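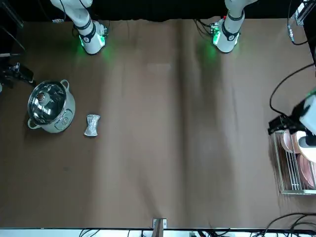
A reader in Edell writes under our last update that a pair of arms handling dishes is one thing, and that staff would first like to know what their shifts will look like in July. Our reply follows in this thread. Nov 10, 2019

**1/** Nidix Catering runs the kitchen and dining hall at Flurkden. The site employs 93 people. No position at the site will be removed as a result of the dish handling trial. This commitment is part of the written agreement with staff and runs through the end of July.

**2/** The trial covers one part of the work: picking up tableware, turning it, and placing it in a rack. Scraping, washing, drying and inspection remain with the dish room team. So does the decision to send an item back.

**3/** On a full service day the dish room handles 2000 plates. Staff told us in our workplace survey that racking is the part of the shift they find hardest on wrists and shoulders. The request to look at this task first came from them.

**4/** Practice with the arms takes place at a bench station in Edell and does not affect daily service. Dish room employees attend in pairs during paid hours. Attendance is voluntary, and declining has no effect on scheduling.

**5/** Employees at the bench have asked for changes, and several have been made. Plates are now tried at different places in the rack, in the way they are stacked on a busy evening. Cups were added at the request of the late shift.

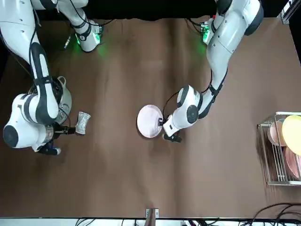

*Bench station, Edell: a silver cup in one gripper, a pale pink plate in the other.*

**6/** On job titles: a new role, station attendant, will be posted internally before it is advertised elsewhere. Training lasts 5 days and is paid at the attendant rate from the first day. No previous technical experience is required.

**7/** On pay: employees who stay in their present role keep their present rate and their present hours. Employees who move to the attendant role and wish to return may do so within the trial period without loss of seniority.

**8/** On monitoring: several employees asked whether data from the bench would be used to judge their speed. It will not. Records from the station concern the handling of tableware. Supervisors do not have access to them, and they may not be used in performance reviews.

**9/** On breaks: the schedule is unchanged. A concern was raised that attendants might be expected to stay at the station during meal periods. The station will be stopped when the attendant is on break. Supervisors have been told this in writing.

**10/** Some matters are still open. We have not settled who covers the station when an attendant is out sick, or how racking will be divided on evenings when the hall serves more than 500 guests. Both items are on the agenda for the next staff meeting.

**11/** The same terms will apply at our Owusu kitchen if the trial is extended there. No decision on Owusu has been made, and employees at that site will be consulted before one is.

**12/** The full agreement is posted beside the time clock at each site, and printed copies are available at the front office. Questions may be left under this thread or handed to any shift lead. Written questions will receive a written answer.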